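Home Papers People Code Contact

4.2 What the wrist view buys us

I'll own up to a prejudice first. When Margit Ljungberg suggested we feed the wrist view into the grasp planner for the whole reach, and not only for the last bit before contact, I thought it was a waste of computing time. The overhead view already knows where everything is, so why would you want a second opinion from something that spends half its life looking at the robot's own fingers? Margit was very patient with me about it, and we agreed to settle the matter with a proper comparison.

So we ran the tabletop set twice. Each policy was trained on the same 2,337 demonstrations (see Section 3 for how they were gathered, and for Sixten Tangen's rather strict rules on what got thrown away). The first policy, which we call Suvus-O, sees only the overhead view. The second, Suvus-W, sees the overhead view and the wrist view together, all the way from the start pose to the grasp. Everything else is shared: the encoder, the action head, the learning rate, even the random seeds. We then gave each of them 1,000 trials, so 2,000 in all, with the objects moved between trials according to a list drawn up beforehand.

I was wrong, and by a fair margin. On big, well-separated objects you can hardly tell the two apart, which is what I'd have guessed. But on small cartons with taller things standing nearby, Suvus-O has a habit of coming in slightly off to one side and nudging the carton away with a knuckle before the fingers have closed. Suvus-W does this far less often. It seems to start correcting early, well before the hand is over the object, and by the time the fingers come down there isn't much left to fix (the approach paths in the supplement show this nicely, if you like that sort of plot!).

Solveig Nordin pointed out that this could simply be the extra pixels talking. More input, more capacity, better result, end of story. That was a fair worry, so we trained a third version where the wrist view was swapped for a second copy of the overhead one. It did no better than Suvus-O. We also tried freezing the wrist picture at the start pose, and that made things worse than having none at all, presumably because the policy had learned to trust a view that no longer matched where the hand was.

4.3 Clutter behind the table

Something else we wanted to know was how much the background matters. An overhead view sees mostly tabletop, and tabletops are dull in a helpful way. The wrist view swings about, and for much of the reach it takes in the rest of the room as well: shelving, crates, lights, people going about their day. Figure 3 is typical. 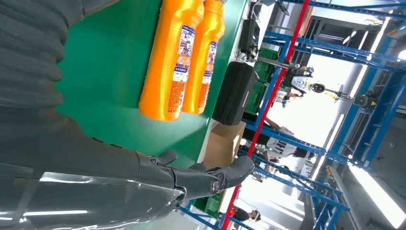
Figure 3. Wrist view during a reach towards the small cardboard box.

We didn't hide any of that during training, and I'm glad we didn't. Maj-Britt Brekke had built a masking step that blanks out anything past the table edge, and it works well as a piece of engineering, but switching it on at test time hurt Suvus-W quite badly. Training with the mask on from the beginning brought most of the loss back, though never all of it. My own guess is that the policy uses fixed things in the room to work out how the wrist is turned, much as you'd glance at a door frame to tell whether a picture is hanging straight. It's only a guess. We haven't got a clean test for it yet, and the obvious one (moving the shelves) made us rather unpopular when we floated it.

There's a catch, of course. A policy that leans on the room may not travel well to another room. We took Suvus-W over to the Nindside lab without any retraining, and it kept its lead over Suvus-O on small cartons, but the lead was thinner. Section 5 goes into this properly, along with the lighting changes that gave us the most grief.

Related items
Holmgren: a shared format for two-view grasp logs
Lionel Charpentier, Notes on occlusion by the robot's own hand
Odevier planner, release notes for October
Masking the background: when does it help?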